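## 3. Planning a bush drive with the Trirnero trip unit

The box says the Trirnero will "find the dry day for you." It won't. It pulls a forecast and a track list and lays one over the other, and you still have to decide whether to go. Set it up the night before, at home, where you have a signal.

1. Charge the unit fully. The battery gauge reads high, so leave it plugged in for a while after it claims to be done.
2. Open **Trips > New** and enter your start point. Town names work. Trailhead names mostly don't.
3. Pick a track pack. Salard covers the river flats and Vusier covers the ridge roads. They overlap near the Panganiban turnoff and disagree about which side of the creek the road is on. We trust Vusier there.
4. Set **Rain lookback** to 4 days. The factory setting is 2, which will happily send you down a clay road that had a week of rain on it.
5. Tap **Save offline** and wait for the tick. A gray tick means it saved the route without the map.

**Note:** The "Track Condition" score runs from green to red and looks very scientific. As far as we can tell it is rainfall and slope, and it knows nothing about fallen trees, log trucks or locked gates. Call the ranger station.

### 3.1 Fuel and distance

6. Enter your tank range under **Vehicle**. The unit assumes 400 miles, a figure we have never seen from a loaded truck in low gear. Put in your own number, then take some off.
7. Turn on **Turnaround alert**. It beeps when half your fuel should be gone — should be, going by the number you typed in.

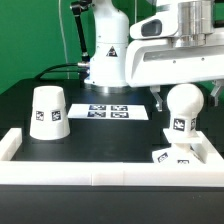 8. Check the sunset time against a second source. After the clocks change in November the unit can stay an hour off until it next connects.

**Caution:** Do not follow a reroute onto a track you haven't looked at on paper. The unit treats any line on the map as a road, including fire breaks and at least one fence.

9. Print the route summary. Page 22 has a blank form if you'd like to write it out by hand, and leave a copy with someone at home.

If the forecast changes overnight, repeat steps 4 and 5. The unit does not do this for you, whatever the **Auto-refresh** switch says.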